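Wiping Down White Tables: Marker, Smudges and Small Items

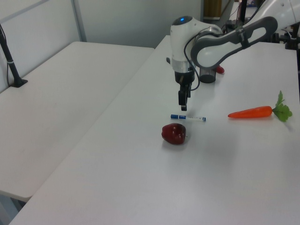 White tops show every mark, so clear the surface completely before cleaning. Whiteboard markers, cups and play food go in a tray first. Wiping between objects leaves rings and streaks at their edges.

Dry-erase ink. Rub with a dry microfiber cloth. If a line remains, apply isopropyl alcohol to the cloth and blot for 38 seconds, then wipe in one direction. Test under the rim first; some coatings turn dull. Repeat no more than 2 times per session.

Gray smudges. Use warm water with a few drops of dish soap. Work from the back edge forward. Rinse with a second cloth and dry at once.

Gaps between tables. Where two tables stand side by side, crumbs and grit collect along both edges. Pull the tables apart and wipe each edge separately. If the tops differ in height, do the higher one first.

Plastic fruit and vegetables. Wash by hand in soapy water, with a soft toothbrush for stems and leafy tops. Hollow pieces with a seam should not be soaked. Glossy red pieces can transfer color to a white top under alcohol, so keep the two jobs apart.

Markers. Store flat with the cap pushed on until it clicks. A marker stored tip up writes pale.

Tinted cups. Dry with a lint-free cloth. Smoky plastic hides film, so check it against a window.

Tip on drying edges sent in by Ľubica Šindelář, Stirnarov.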